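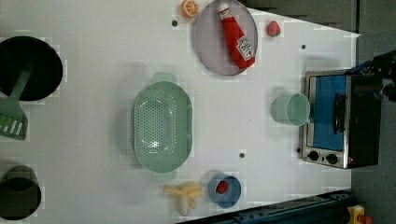

I've been asked about play kitchen sets enough times now that I'm putting it all in one thread. Short version: you need less than the box tells you. Long version follows, get a drink.

We bought the big set. Of course we did. It was from Hakden, it said it had everything a little chef could want, and I believed a cardboard box. I'm older now.

First gripe. Bigger sets get there by multiplying the small stuff. Slices of things. Halves of things. A pea. Why would anybody sell me one pea. It went under the fridge the first night and I have not gone after it.

What gets played with at our house is the stuff that holds other stuff. Pan, pot, bowl, plate, colander. A kid can put a strawberry in a bowl, take it out, put it in the colander, and that's the game. It can go on for most of a morning.

I was really skeptical of the colander, by the way. Looked like filler. It's a mint green oval thing with handles at the ends and I figured it would be a hat by lunch. It was a hat by lunch. It has also been a boat, a doll bed and, every so often, a colander. Fine. I was wrong about the colander.

The toaster oven I'm less sold on. It looks great, I'll give it that. Silver and black, with a bright blue inside you can see through the door. Guests always comment on it. Guests are not the ones playing with it.

My complaint with any toy appliance is that it does one thing. Door opens, door closes. You turn the knobs and then you've turned the knobs. My kid likes it okay as a place to hide my keys.

"But it teaches them about cooking." Does it? Mine serves ketchup on a plate. Just the bottle, lying on the plate. That's dinner. I was told it was very hot and I should blow on it.

And then there's the word "realistic," which Pakex puts on pretty much everything. Realistic compared to what? A banana with the peel already open is a banana that's open forever. You can't close it. Ask me how many times I've been told to close it.

Somebody is going to bring up wood vs. plastic. I don't have a strong opinion and I don't trust people who do. The wooden stuff my sister got looks nicer on a shelf. It also hurts a lot more when it gets thrown, and it does get thrown.

Somebody else is going to bring up toy rotation. I tried it for all of July. Half the kitchen in a bin in the closet, swap every week. What happened was the kid wanted whatever was in the closet, every week, at the top of their lungs. Maybe yours is different. I kind of doubt it.

Storage. The play kitchen cabinet with little hooks is a lie, at least if you think a toddler is going to use the hooks. Ours all goes on a white table and at night I push everything into one tub. Sorting took me forever and lasted until breakfast.

If you do use a white table, know that every mark shows. Little dark specks, mostly. I've stopped asking what they are. I wipe the ones that come off.

Colors: a friend swore the soft green and gray stuff was "calmer" for kids. I have mint green, I have lavender gray, I have a light green spatula. I have not noticed any calm.

The spatula is a real favorite though, mostly because it's long. Anything long is good for getting at things behind the couch. If you're cutting down a set, keep the spatula and lose the tiny forks.

Price, since people keep DMing me. I've seen sets with "100 pieces" on the box and I wouldn't pay extra for a single one of the last 80 or so. Buy a small one used. Nearly every one I've seen for sale locally was missing the same junk I'd throw out anyway.

I've also seen a Clurov one advertised with 300 pieces. Three hundred! Picture it on your floor at night with the lights off. Now picture yourself barefoot.

What I'd keep if I had to start over: a pan, a pot, a bowl, a plate, a couple of cups, the colander, the spatula, and a small pile of fruit. Strawberries are good. The orange slice is okay. I'd think hard about the ketchup but I know I'd lose that fight.

I'd skip the toaster oven unless a grandparent is paying. Then sure, let them.

Going to mute this one before the wood people find it. If your kid plays with the pea, I do want to hear about that.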